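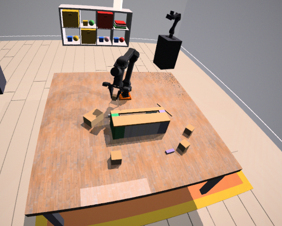 Reset rules keep simulated pick-and-place trials comparable from one run to the next. Fix them before the first episode is recorded and store them with the scene file. Start by sorting every object into one of two groups, task or distractor. On the Utholm tabletop scene the open box and the cardboard cubes scattered around it are task objects, and everything on the white shelving unit behind the table is a distractor. Distractors keep the same pose in all trials.

Step 1. Set the home pose. The gripper hangs with its fingers toward the table. Save joint values, not the Cartesian pose.

Step 2. Define the spawn region. Keep cubes at least 37 mm from the box walls and inside the reachable area. Reject any layout with overlapping meshes and draw again from the same seed stream.

Step 3. Let the physics settle. Run 300 steps with the arm locked, then check velocities. If an object is still moving, discard the reset and log the seed.

Step 4. Set the time limit. We use 900 steps per episode. A timeout counts as a failure – do not drop it from the results.

Step 5. Freeze the seeds. The evaluation set has 14, kept apart from training. Changes to the list go through Danica Perić and need a new version number.

Lighting and shadow settings belong in the same file. Irgate results logged before December lack them and should not be merged with later runs.

Last revised 13/08/2026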